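September, a bit after six in the morning

Woke before the alarm and looked at the phone, which I had promised not to do. Pestitport was down another 15 per cent overnight. The company put out a statement at some ungodly hour saying it was "reviewing its guidance", and anyone who has held shares for longer than a fortnight knows what that means. I own 75 of them. I bought them in the spring on the strength of a podcast and a nice logo.

Fukora, which I sold in July to pay for Pestitport, is up again. Of course it is. I have taken it off my watch list so that it can go on rising without me.

Made tea and did the sums on the back of the water bill. The whole pot stands at £1,688, cash included, which would look healthier if I hadn't paid in rather more than that. I did the sums again with a different pen. Same answer.
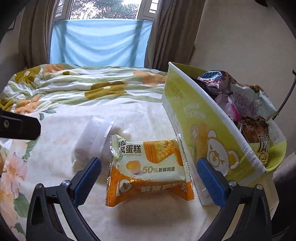 By nine the market had opened and everyone had decided to be cheerful. Something to do with interest rates, or a speech about interest rates, or the lack of a speech. Drasham went up on no news at all, then came out with some perfectly decent news and fell. I have stopped looking for the logic and now treat it like the weather in Wales.

Was tempted at lunch to put £1,000 into Fontana, on the grounds that it had dropped a lot and must surely be finished dropping. I thought exactly that about Pestitport in June – I have it here in this diary, underlined twice. Went and cleaned the gutters.

Closed up a little by teatime. Pestitport got back nearly a third of what it lost, and I caught myself feeling clever about it. Must ring the bank tomorrow about the dividend form, and find out where the ladder goes.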